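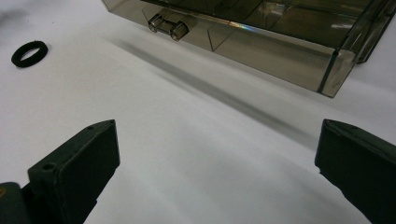
White tabletop, Stirkdale reading room.

Stirkdale Oral History Project
Progress report to the Badeck Fund, Fri 30 October

Dear Ms. Cartwright,

We promised you 50 recorded interviews by now and have 40. Farzana Talpur puts the gap down to harvest. I put it down to Nazar Harasym's interviews, one of which ran through lunch and into supper – it is very good on the 1950s creamery, once he gets there.

Transcripts stand at 21. Tahira Malik is typing as fast as people mumble.

Spending is on budget except for postage, over by $322. Our older narrators do not care for email and told us so, by mail.

The remaining ten are booked. We would like to move the final report to June, if the Fund can stand the wait.

Sohail Rizvi
Project lead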